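# Setting up a small kitchen after a move

These are the notes we hand out to tenants at the Mulligan building, rewritten so they make sense to people who live elsewhere. Áine Hegarty wrote the first version when she moved into one of the upstairs units. I have added to it after every move I've helped with. It assumes a galley or one-wall kitchen, a full-size refrigerator, and more boxes than shelves.

Plan on an afternoon for the main work. The labels and the last box can wait until the following weekend.

## What you need

- All-purpose cleaner or dish soap in warm water
- Two or three clean rags and a roll of paper towels
- Vacuum with a crevice tool
- Tape measure
- Masking tape and a marker
- Shelf liner, if you use it
- An empty box marked "not kitchen"
- An empty box marked "later"

Keep the boxes closed until the cupboards are clean. If the previous tenant left anything behind, set it by the door and ask the landlord before you throw it out.

## 1. Clean the cupboards while they are empty

Start at the top and work down. Vacuum the shelves first, then wipe. Crumbs turn to paste when they get wet, and you will chase them into the corners.

Pull every drawer all the way out if it has a release tab. Vacuum the runners and the floor of the cabinet behind the drawer. Lost measuring spoons and dead batteries tend to end up back there.

Check under the sink for leaks. Lay a dry paper towel under the trap and the shutoff valves, run the hot water for a couple of minutes, then the cold, and look at the towel. If there's a spot, call maintenance now, before the cabinet is full of bottles.

Leave the doors open until everything has dried. In a humid week that can take overnight. Liner put down on a damp shelf will smell.

## 2. Measure before you unpack

Write these down on a piece of tape inside a cupboard door. You'll want them in the store later.

- Height between shelves, for each cupboard
- Depth of the deepest shelf
- Inside width and height of each drawer
- Clearance from counter to the bottom of the upper cabinets

The last one catches people. In our units the clearance is 20 inches on one side of the sink and less on the other, so a tall coffee maker fits in only one place. Csaba Vida bought a stand mixer before measuring and kept it on a bookcase for the whole lease.

Shelves usually sit on pegs and can be moved. Move them now. Set the lowest shelf for your tallest daily item and let the rest fall where they need to.

## 3. Mark zones with tape

Put a strip of masking tape on each door and drawer and write what you think will go there. The tape lets you change your mind before anything heavy has been carried.

A layout that works in most small kitchens:

**Next to the sink:** dish soap, towels, colander, mixing bowls, everyday plates if the drying rack is nearby.

**Next to the stove:** pans, lids, oil, salt, spatulas, oven mitts.

**Longest stretch of counter:** knives and cutting boards. Leave as much of it clear as you can.

**Near the refrigerator:** food containers, wrap, lunch bags.

**High shelves:** anything you use for holidays.

**Low shelves:** heavy pots, bags of rice and flour in sealed bins.

Don't store spices above the stove, even if there's a rack there already. Heat and steam ruin them, and the jars get greasy.

## 4. Decide what lives on the counter

Set out only what you use most days. For many people that comes to a cutting board, a kettle or coffee maker, and one appliance for heating food. Everything else starts in a cupboard and has to earn its way out.

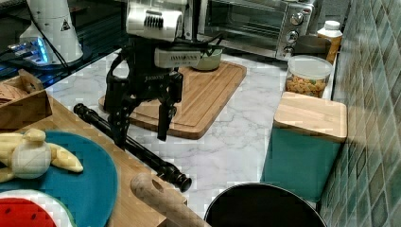
*Cutting board on the counter with the toaster oven back against the wall.*

Before you settle on a spot for a heating appliance, read the clearance section of its manual. Most of them want open space on the sides and above, and some don't allow operation directly under a low cabinet at all. Check where the cord will run. It should reach the outlet without crossing the sink or the stove, and it should plug straight into the wall, without an extension cord.

Find out which outlets share a circuit. Plug in a lamp, turn off one breaker at a time, and see what goes dark. Label the panel while you're at it. A microwave and an electric kettle on the same circuit will trip it in most older buildings, usually at seven in the morning.

## 5. Unpack in this order

1. Dish soap, sponge, towels
2. One pan, one pot, one good knife
3. Plates, bowls, glasses, flatware
4. The rest of the cookware
5. Pantry food
6. Containers
7. Baking things
8. Everything else

If you run out of time after the third step you can still make dinner.

Wash things as they come out of newspaper. The ink comes off on white plates. Flatten each box when it is empty and get it out of the room. Half-empty boxes on the floor slow the job down more than anything else.

Match every food container with its lid as you unpack. Containers with no lid go in the "later" box. Lids with no container go in there too. If they haven't found each other in a month, recycle both.

## 6. Store boards and knives

Stand boards on edge in a rack or a narrow cabinet, with a gap between them so air gets to both faces. Stacked flat while damp, they warp or grow mildew. Keep one for raw meat and mark it in some way the whole household will recognize. Maëlle Robichaud drilled a hole through the corner of hers, and I've copied that.

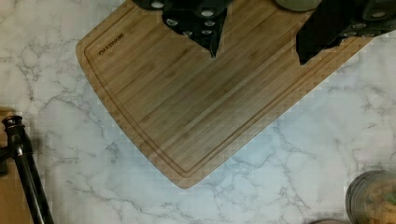 Wood and bamboo boards get washed by hand in hot soapy water, rinsed, and dried upright. They don't belong in the dishwasher. When the surface looks dry or feels rough, rub in food-grade mineral oil, leave it overnight, and wipe off what hasn't soaked in. Olive oil and vegetable oil go rancid, so skip those.

Knives go in a block, on a magnetic strip, or in a drawer with blade guards. Loose in a drawer is hard on the edges and on your fingers. If you rent, ask before drilling holes for a strip.

## 7. Set up the refrigerator

Let it run for several hours before you load it, longer if it was moved on its side. Put a thermometer in a glass of water on the middle shelf and check it the next morning. You want 40°F or a little lower.

Raw meat goes on the bottom shelf, on a tray. Milk goes toward the back, and the door is for condiments. Use one drawer for leafy vegetables and the other for fruit, and set the sliders accordingly if yours has them.

Pick one shelf for leftovers and keep everything else off it. Food gets eaten when people know where to look.

## 8. Live with it, then adjust

Cook normally for a week. Keep the marker on the counter. Each time you open the wrong door looking for something, put a dot on that door's tape. By the following Thursday you'll know which zones to swap.

Common changes after the first week:

- Glasses move closer to the refrigerator or sink
- The trash can moves closer to the cutting board
- The toaster moves away from the curtain
- The junk drawer shrinks

Peel the tape off once the layout has settled. If it leaves residue, a little cooking oil on a rag will lift it, followed by soap.

## Questions we get

**Do I need shelf liner?** On wire shelves, yes, or small jars tip over. On painted shelves it's up to you. Avoid the adhesive kind in a rental.

**Where do I put pan lids?** Upright in a dish rack inside the pot cupboard. A cheap one is fine.

**How long can the "later" box sit?** Fiachra Lenihan's sat for 73 days, and he ended up taking out the potato ricer and donating the rest. Put a date on yours and open it then.

**Can I add a shelf?** Freestanding ones, yes. For anything screwed to the wall, write to the Mulligan office first and include the measurements from step 2.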